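**1/** Okay, January is the month I finally deal with the craft table. Every surface in this apartment ends up holding somebody's "I'll come back for it" pile and this one has been the worst since before the holidays. Thread, so I can't quit halfway.

**2/** Rule I stole from Remedios Tagle (she ran the supply closet at my old school): everything on the table has to be picked up once and given a home before you touch the next thing. No shuffling stuff from the left side to the right side. I am a champion shuffler.

**3/** Started at 2230 because I have no sense of timing. Put on a podcast, made tea, forgot the tea.

**4/** The blue padded case is staying. It has an Ultraman-type hero face on the front, yellow eyes, red crest, and it makes me happy every time I see it – plus it zips, so all the loose pens can go in there!

Same goes for the white cardboard box with the row of little cartoon kids along the bottom. The message on it says more or less "Keep going! You're stronger than you think!" and yes, I needed to hear that from a box.
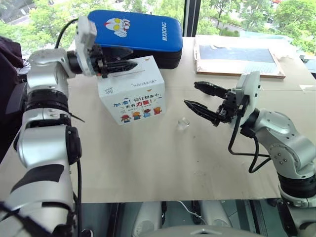
**5/** The little clear cube. I can't tell you how many times I've moved this thing. Glass? Plastic? It's so light on the eye that I keep losing it on the beige. Verdict: it goes in the white box.

**6/** Flat panel with the light wood border: needs the papers off it first. Going through them one sheet at a time and so far I've found 3 old receipts and a recipe Baltasar Tejada wrote out for me that I swore he never gave me. Sorry, Baltasar.

**7/** Recycling pile is at 17 sheets. Keeping 2. The recipe is one of them, obviously.

**8/** Bujar Mujić just replied asking if I'm going to label the boxes. Bujar, one of them already has handwriting all over the top. Let me live.

**9/** Going to bed. Panel gets hung tomorrow if I can find the hammer, which I'm pretty sure is in the hall closet behind the vacuum.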